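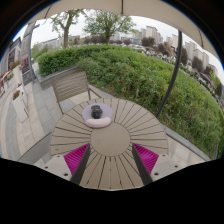

Taking the bench outside

Onyekachi Yusuf used to test grippers the usual way, on a white bench under even light. The results were tidy and didn't help much once the tools left the building. For the past six months she has been carrying hand-held versions to patios, loading docks and a community hall kitchen, and scoring them there.

Three designs made it to the latest round. The Brosto has flat rubber jaws. The Burkis has soft hollow fingers that wrap. The third, which her small shop Ogundipe builds itself, puts ribbed magenta pads behind stiff dark bars set in a V.

Each gripper gets 47 items, picked up and put down by hand, with a wide-angle camera on the tool recording what the fingers see. A mouse pad with a puffy wrist rest is one of the harder ones. The cushion squashes, the pad bends, and on a slatted table a fingertip can catch in the gaps.

“Flat jaws want a flat edge,” Yusuf says. “Give them a cushion and they push it away from you.”

Over almost 400 attempts, the Brosto was the most reliable on boxes and tins and the worst on anything padded. The Burkis handled the soft goods well but was slow to let go. The ribbed pads came second in both groups, and Yusuf has settled on them for the arm trials in July. They wear, though. She replaced 2 sets during the round and has changed the glue.

The cameras were compared as well. The narrower lens gave a cleaner picture but lost sight of the table edge whenever the wrist tilted. The fisheye bends everything near the rim – straight paving joints come out curved – but it keeps both fingers and most of the surroundings in view. Her controller, a Brindano board, corrects for the bend before anything is measured.

Glare is still a problem. Umbrella shade and cloud are easy. Full sun on pale stone washes out the pad ridges, and she is trying a darker magenta next.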